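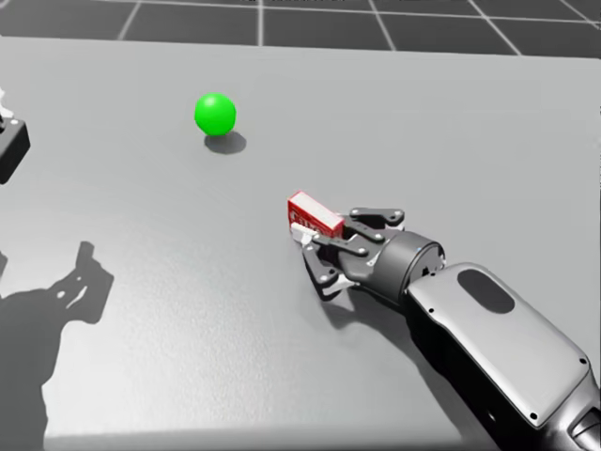
Summary
Planner hands the red box's grasp to the wrong arm after a scene reset. Sim only so far.

Project: Didholm (two-arm tabletop)
Component: Gatau planner, task assignment
Severity: 4, raised from "annoying"

What happens
Load the tabletop scene with the green sphere and the red box. Run the pick. The right arm picks up the box like a professional. Reset the scene without restarting the planner, run again, and the left arm gets the job. It plans a route across the table, collides with the right arm's forearm in the checker, and reports "goal reached." It is very proud of itself.

Steps
1. Start the sim and the planner from clean.
2. Run pick_box. Passes.
3. Reset the scene from the toolbar.
4. Run pick_box again. Wrong arm.

Expected
Same arm, same box, same answer.

Log

09:10 Blamed perception, as is traditional. Box pose is correct before and after reset. Apologies to perception.

09:40 Turned off shadows in the renderer, on the theory that the left arm's shadow was being segmented as an obstacle. No change. Turned them back on.

10:25 Deleted the sphere. Bug still there. Restored the sphere, which had done nothing wrong.

11:15 Dumped the assignment table. After a reset the arm base frames come back in a different order, and Gatau looks them up by index. So "arm 1" is whoever got there first.

13:30 Found the same lookup in the Tescombe branch, with a comment reading "fix before merge." It was merged.

14:20 Patched to look up by frame name. Five resets in a row, right arm every time. Also made the collision check run before the success message - a bold reordering.

Workaround until the patch lands
Restart the planner after every reset. Takes six seconds and a little dignity.

Still open
The checker logged the collision and nothing downstream read it. Split into its own ticket under Fairclough, our message bus, where it will have plenty of company.

Status: patch in review. Leaving this open until the nightly run passes with resets turned on.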